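Kitchen worktop gallery: gloss grey finish, fruit bowl end

Emerora finish notes. Page 4 of the Skurwood kitchen set.

The worktop in the Skurwood kitchen is a gloss grey surface with a rounded front edge, entered on our sheet under finish code 2514. This page covers the end used for dry storage and fruit. The matt samples are on a separate page and were taken under different lamps, so the two sets should not be compared for colour. No polish was applied before the pictures were taken.

Items kept at this end: storage jars along the back, the toaster, and a white fruit bowl with a paper liner. The bowl has no fixed position. The jars are to stay at the back, with a clear strip of worktop in front of them for preparing food. 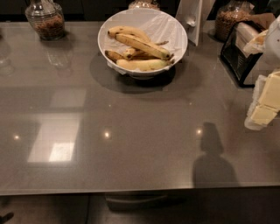
Gloss surfaces show more than matt ones under the same lighting. Crumbs and fingerprints are easier to find, and so are cloth marks if the surface is left to dry by itself. The fitting instructions ask for a damp cloth with a drop of washing-up liquid, then a dry cloth, working from the back to the front edge. Scouring pads are excluded under the care terms. So are wax sprays, which build up into a film and have to be removed before any repair to the surface.

The paper in the bowl is changed when the fruit is changed. It takes up moisture from the skins and can be folded up with the loose bits inside it. A cloth liner was tried in the Gorkau kitchen and needed washing too often. 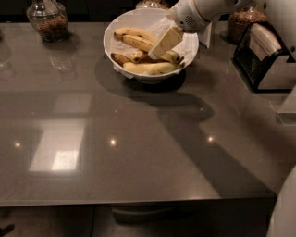
Bowl with five bananas and white paper liner; storage jars at the back, steel toaster to the right.

Bananas are a fair test of a fruit bowl. They need width more than depth, and a narrow bowl forces them upright and bruises the tips. Fruit at mixed stages can share a bowl for a day or so, with the darkest used first. Anything past eating is peeled and frozen for baking.

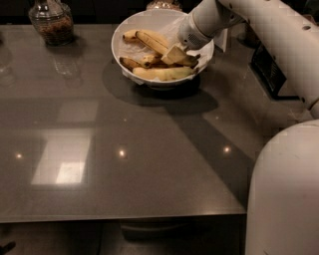

Text and pictures: Goicoechea kitchen desk
February 28, 2019

Shadow is the other point to check on a dark gloss top. A single lamp overhead puts the darkest patch directly under and in front of whatever stands there, and a small spill in that patch is easily missed. We recommend 2 light sources for this length of worktop, one of them below the wall units. The Skurwood kitchen will be looked at again in March with the second fitting switched on.

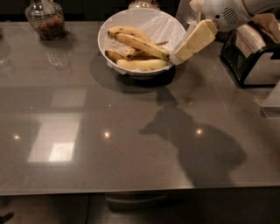 Small appliances are placed last, after the jars and the bowl. The toaster position was set by the socket and by the need to keep 100 mm clear on each side. Brushed metal is the easier finish to live with beside a gloss top, as fine scratches follow the grain. The base is black plastic and wipes clean with the same cloth as the worktop. Crumb trays are emptied over the sink, and the area below the toaster is wiped before it goes back.

Next page: sink end and draining area.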